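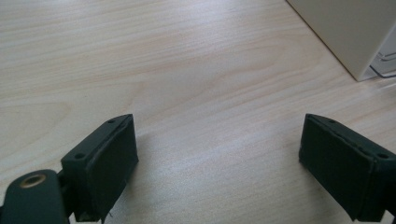
Dobos Table Oil, Clear
Home > Wood Care > Oils and Waxes > Dobos Table Oil

Product code: 1109
Size: 2 litre tin
Availability: In stock at Cludovville, 19 tins

Dobos is a clear oil for indoor tables, desks and worktops. It soaks into the timber and dries to a low sheen. It can be used on bare wood or over an earlier coat of the same oil. It will not take over varnish or lacquer, so these need to be sanded off first.

The clear version darkens pale timber slightly, much as a damp cloth does. If you want to keep ash, birch or maple as light as possible, order Dobos Pale, which has a little white pigment in it. Try either one on the underside first.

How to apply

Sand with 120 grit, then 180, always along the grain. Vacuum the dust and wipe down with a dry cloth. Stir the tin well — do not shake it. Put on a thin coat with a lint-free cloth or short brush, leave for 20 minutes and wipe off everything that has not soaked in. Leave overnight and repeat. Two coats are enough for a desk. Kitchen tables should have three.

Light use is fine after 24 hours. Keep water and hot dishes off for a week.

Oily cloths can catch fire on their own. Soak them in water and lay them flat outdoors to dry before throwing them away.

Upkeep

Wipe with a damp cloth and a drop of washing-up liquid. Re-oil once a year, or when water stops beading. Rings and light scratches can be rubbed out with a grey pad and a spoonful of oil.

Often bought with

Roltov sanding pads, mixed grit
Drestero lint-free cloths, pack of ten
Dobos Pale, 2 litre tin

Delivery

Tins go by road courier only and cannot be sent by air. Orders placed before 1 pm leave the same day. Unopened tins can be returned within 30 days.

Customer comments

"Used it on an old school desk. Second coat went much further than the first. Smell was gone by the next evening." — Noemí Contreras

"Good oil, but the lid is hard to get back on. I tip mine into jars." — Edit Kovács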